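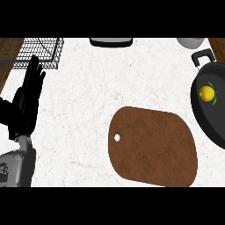 Work package 2 covers teleoperated demonstrations in the Drustgate kitchen simulation. The operator controls a humanoid upper body with two multi-fingered hands, and the recording stores joint targets for both arms along with the overhead view. The task set is built on short transfers between the pan and the cutting board. In one recorded state the lemon lies in the frying pan with its leaves attached, the board is clear, and only one of the two hands is in view, raised on the left with its fingers toward the wire basket. Frames with one hand out of view are kept in the set, and joint data for that arm is recorded as usual.

Status as of December 2024

The target for this period was 3,000 demonstrations. Recorded to date and passed by the Prornau checker: 1,586. The shortfall comes mainly from the change of hand retargeting software in April, after which earlier recordings were replayed and a portion rejected for finger joint drift. Operator time used in the period was 168 hours. We do not request a change to the target.

Operator interface

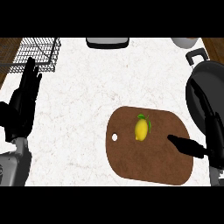 The Soylu glove mapping now runs each hand independently. The previous version coupled the wrists, and operators had to correct the idle arm while working with the other. With separate mapping the left hand can stay raised near the basket while the right reaches over the cutting board, one finger extended toward the lemon. Clearance at the pan is still a concern - in this view the right hand overlaps the rim, and depth is hard to judge from overhead. A second viewpoint from the front edge of the counter has been added to the operator display and is under test.

Open items

Leaf contact remains poorly modeled. Grasps that close on the leaves are flagged for manual review.

Policy training on the Futance cluster has started with the accepted set. No success rates are reported yet.

Next period: complete the remaining demonstrations, fix the contact model, and deliver the data format description.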